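Progress report to Lolum, small workshop grants
Project: hand-held grippers, Clegg shared workshop
5 Mar 2026

We have spent 1,135 of the grant so far, mostly on printed housings, fingers and cable. The balance is set aside for a second set of fingers and spare marker panels.

Tia Haworth reprinted the housing after the first version flexed at the handle. Reece Staniforth redid the marker mounts, which had been working loose – they are now glued as well as screwed. We have 73 usable recordings from the desk tasks. The target in the application was 600 by the end of the project, so we are behind.

Two views from the grippers in the workshop, with the gray housing in the foreground of each:
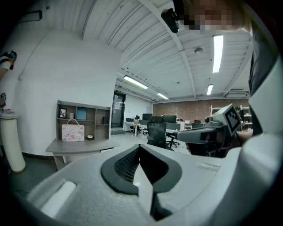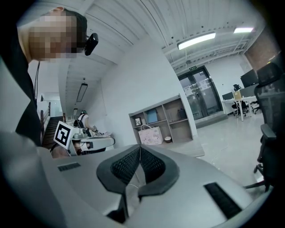 The main delay has been calibration. Eduardo Seixas wrote a script that checks each unit before a session, and it now takes a few minutes where it used to take most of an evening. With that in place we plan to record twice a week through the end of March. Natalie Horrocks will send the itemized receipts separately – two are still missing from the cable order.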